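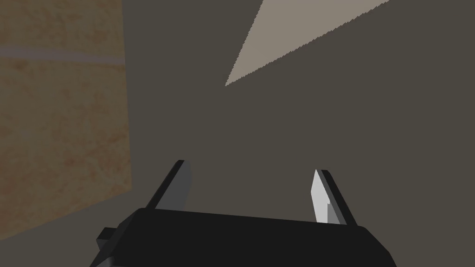
You can't set up a gripper in a renderer and expect the real one to behave, went the first reply to my last thread. I mostly agree. I still spend half my week looking after the simulated version of our cell, so let me go through what that takes and you can decide if it's worth the license.

Setup: one arm, one two-finger parallel gripper, a camera looking over the back of the gripper toward the fingers. The real cell is at our Groton site. The simulated one is called Grellari, after the old name of the building, and it runs on a workstation under my desk.

The pitch from Distley, who built it for us, was that we would try every change in Grellari first and only then touch the hardware. Fewer crashes, less downtime. The slide had an arrow on it. I have been doing this long enough to distrust an arrow.

First job every time is zeroing the fingers. Open to the full stroke, read the position, close on nothing, read it again. On the real gripper those two readings drift a little as the screws wear in. In Grellari they come back identical to the last digit, forever.

People hear that and think great, perfect repeatability. What I hear is that the model has no wear in it at all, so any number I tune against it is tuned for a gripper that left the factory this morning.

We asked Distley for a wear parameter. We got a slider marked "joint noise." It adds random wobble. Wear isn't random wobble. Wear leans one way and gets worse.

Second job is the camera pose. I'd check this before anything else if you inherit a cell like ours. If the camera moves a hair on its bracket, the fingertips land somewhere else in the picture and everything trained on that picture is quietly off.

My check is crude. Open jaws, note where each fingertip falls in the view, compare with the saved pair. In the simulator it's a lookup. On the real one it's me with a ruler and a printout, and I trust the printout more.
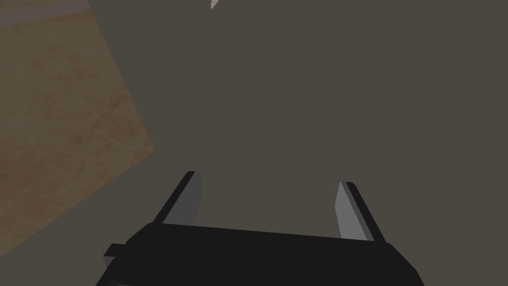 A reader in the replies asks why the simulated view doesn't match the real one exactly if the camera numbers are the same in both. Fair. The numbers are the same on paper. The real lens bends things at the corners and Grellari's lens bends nothing, and the correction file we were given was measured on a different lens.

I found that out from the filename. It was in the handover folder the whole time.

So now we measure our own. Checker board, 100 poses, an afternoon of tedium. Then the result goes into Grellari by hand, which means somebody can type it wrong, and in March somebody did. Me. Two terms swapped. Took a while to spot because the middle of the view still looked fine.

Lighting next. The inner faces of the two fingers are the same part with the same finish in our model, mirrored. Under the simulated lights one of them renders a dull medium gray and the other close to white. Geometry is fine, the light just comes from one side.

Does it matter? If all you're doing is moving joints, no. If anything downstream finds the fingers by brightness, yes, and ours did for a while. It tracked the bright pad beautifully and lost the other one every time the wrist turned.

Fix was boring. Stop finding fingers in the picture when the encoder already tells you where they are. I have suggested this at three companies and met resistance at all three.

Then there are the shadow edges. Grellari draws them like a flight of stairs. You can raise the shadow resolution and get them smoother, and the frame rate falls through the floor, so everybody leaves it where it is.

I was told a vision model "learns to ignore it." Maybe. I'd like to see that tested with the stairs and without, same seeds, same everything. I've asked twice. What I've had back so far is confidence.

OK, numbers, because somebody will ask. Our last batch in the simulator was 1,761 grasp attempts. 719 of them were thrown out before anyone looked at success at all. Bad starts, fingers already touching something at step one, part spawned inside the bench.

That's a lot of attempts in the bin. The weekly report gave the success rate over what was left, with no mention of the rest. It looked terrific. I've since added a line to the template for discarded runs, and I'm told the template is now "cluttered."

If your vendor gives you a success rate, ask what it was divided by. Ask before the meeting.

Holding is a separate headache from picking. Closing on a part is one moment. Keeping it while the wrist tilts is friction, and friction in a simulator is a number that a person made up, or copied from a table where another person made it up.

Faceted parts are the worst for this. A collision shape made of flat faces and edges can sit on one edge and look held, then rock over when the solver changes its mind. A smooth real part would have settled or slipped long before.

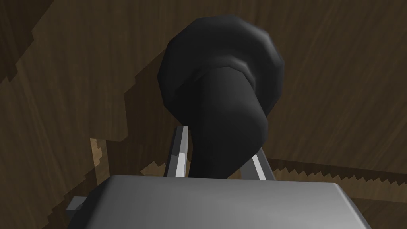

How hard should the fingers close in the simulator? As hard as the real ones do and no harder, even if the part slides. The temptation is to crank it until the slipping stops. Ours had been set to up to 500 newtons at handover, which the real gripper couldn't do if you hung a truck off it.

Nothing slipped at that setting, obviously. Lovely demo. I put the limit back to the datasheet value and the hold rate dropped, and for a week I was the guy who broke Grellari.

Order I'd do it in, for anyone with the same problem: force limit first, then friction, then the solver steps. Change one, run the same batch, write it down. I know you know this. I've watched people who know this change all three before lunch.

And tilt the part. A hold test where the gripper just closes and lifts straight up proves very little. Ours goes through a slow roll both ways with the part in the jaws, same as the one we run on the floor.

Cleaning, since the cell at Groton does need it. Finger pads wiped at the start of shift, dry cloth, nothing oily. Check the side of the gripper housing where the cable comes in. Look at the pad edges for lifting. None of that exists in Grellari, so none of it is in the Distley maintenance sheet either, and our new starters were being trained off that sheet.

I wrote a second sheet. It's one page. It's taped to the cabinet.

Versions: the Sastry project (our next cell, same gripper) wants to copy the Grellari files wholesale. I've asked them to copy the files and then throw away every tuned value and measure their own. They think I'm being difficult. The bracket is different. The bench is a different height. What exactly would be carried over?

They've agreed to redo the camera numbers. We're still arguing about friction.

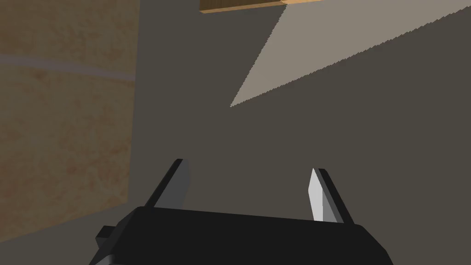
Would I buy the simulator again? For checking reach and catching dumb path mistakes I would, at maybe half the price. It has stopped me driving the wrist into the bench more than once, and a spare wrist has a long lead time.

For tuning grip, no. I tune grip on the real cell with a part in the jaws and my hand near the stop button, and then I go back and make the simulator agree. That's backwards from the slide with the arrow. Distley call it "reality-informed." Fine, call it that.

What would change my mind is a side by side. Same part, same starts, same force limit, real cell and Grellari, with the discarded runs listed in both columns. I've offered the cell for a Saturday. The offer is still open.

Last bit, for the two people who asked about backups. The Grellari config gets saved with a dated note saying what changed and who changed it, even if all you did was nudge the camera. The real cell's controller gets backed up the same day, to the same folder, so the two can be compared later.

Next thread will be the cable routing on the Groton arm, once I've got the covers off and had a proper look at it.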